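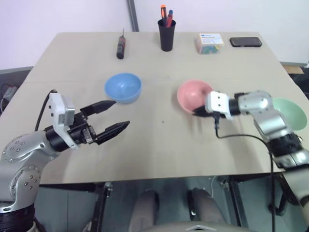 Good habits at a two-arm bench mostly come down to three questions: what is on the table, what is hanging off the arms, and where people's hands are allowed to be. The Groven Bench Practice Set is our answer to all three, in one flat box, and we're very pleased with how the new edition has turned out. Take the cables first. On a pair of arms with wrist cameras, like these two, each camera adds a lead that has to bend every time the wrist does, and the lead on the right arm makes a long arc across the tabletop in front of the forearm before it drops. A bowl on the table can be moved in a second. A loop of cable moves by itself whenever the arm does, so it gets a card of its own in the set, and it's the first card in the box.

Groven Bench Practice Set, second edition
Order code: GR 1361

What's in the box

- Eight wipe-clean rule cards, punched at one corner, with a ring
- A start-of-session sheet and an end-of-session sheet (pads, tear-off)
- One roll of low-tack marking tape, 19 mm wide, mid-blue
- Soft hook-and-loop ties for wrist and forearm leads
- A woven tether cord, 3000 mm long, for measuring and marking the standing line on the floor
- A short guide, written by Jérémie Besson, with blank pages at the back for your own house rules

The cards

Each card covers one subject on the front and has room for local notes on the back. They're written in everyday words because the person reading one may be in their first week, or may be a visitor who has been asked to reset the table.

Card 1, Leads and loops. Move each arm by hand or at its slowest speed to both ends of the reach you plan to use, and watch the lead the whole way. It should never go tight and it should never be able to catch a gripper finger. Tie on the forearm side of a joint and leave the bend free. Never tie across a joint!

Card 2, The work area. Tape the corners of the area the grippers are meant to use. Everything the task needs goes inside, and everything else goes along the far side or off the table altogether. Check that anything parked along the back is still out of reach with the arm fully extended, elbow included. People remember the gripper and forget the elbow.

Card 3, Small and sharp. Screwdrivers, push pins, blades and loose screws. If the task uses them, write down which and where they start. If it doesn't, they go in a closed container. Pins in particular belong in a box with the lid properly shut.

Card 4, Phones and drinks. Phones off the tabletop during motion. Drinks out of the bay. (We thought about merging this with Card 3 and were talked out of it by the people at Millet, who tried the drafts for us. They were right, it gets read more as its own card.)

Card 5, Hands. One person holds the stop control. That person says "clear" out loud before motion and nobody reaches in until they say "in". With two arms this matters even more, as the arm that is sitting still can be the next one to go.

Card 6, Objects and swaps. Bowls, cups and other everyday things should be checked for chips and cracks before use and swapped like for like. Keep a spare of each size in a drawer. If you change a colour or a shape, note it on the sheet.

Card 7, The floor. Cables, table legs, stands and feet. Use the tether cord to set the standing line, then tape it. Leads on the floor are run round the edge of the bay or covered.

Card 8, Stopping for the day. Arms parked, grippers empty, power state written down, table wiped, sheet signed.

What changed in this edition

The first edition had its cards in the order we wrote them, which made sense to us and to very few others! They now run in the order you'd do things at the bench. The type is bigger. The tape is narrower than before and lifts much more cleanly from painted and coated tops, though please try a short piece in a corner before taping a whole area. The end-of-session sheet has gained a line for "anything touched that shouldn't have been", and that line alone has started some of the best conversations we've had with users.

Jérémie has also rewritten the pages on near misses. He asks for two sentences per event, written the same hour, without names. We love how simple it is.

Using it with your own rules

The set sits underneath your site's safety rules and your robot maker's manual. Where they say something stricter, follow them and write it on the back of the card. It does not replace a risk assessment and it is no certificate of anything. Groups working to a formal standard tell us the signed sheets are handy as day-to-day records, but do ask your own safety lead what they need kept and for how long.

Fits with

Neton wall rail (holds the card ring and both pads)
Neton small-parts box, lidded
Trorstead floor channel, for leads crossing a walkway

Refills

Sheets, tape and ties can all be ordered separately. Single cards can be replaced too, so if Card 5 has gone soft from being handled every morning, just tell us the card number and edition. A large-print version is due in January.

Print this page | E-mail this page

Home | Bench | Floor | Cards and sheets | Refills | Guides | Contact

Groven Bench Equipment. Questions about this item: please quote GR 1361. © Groven. All rights reserved. Back to top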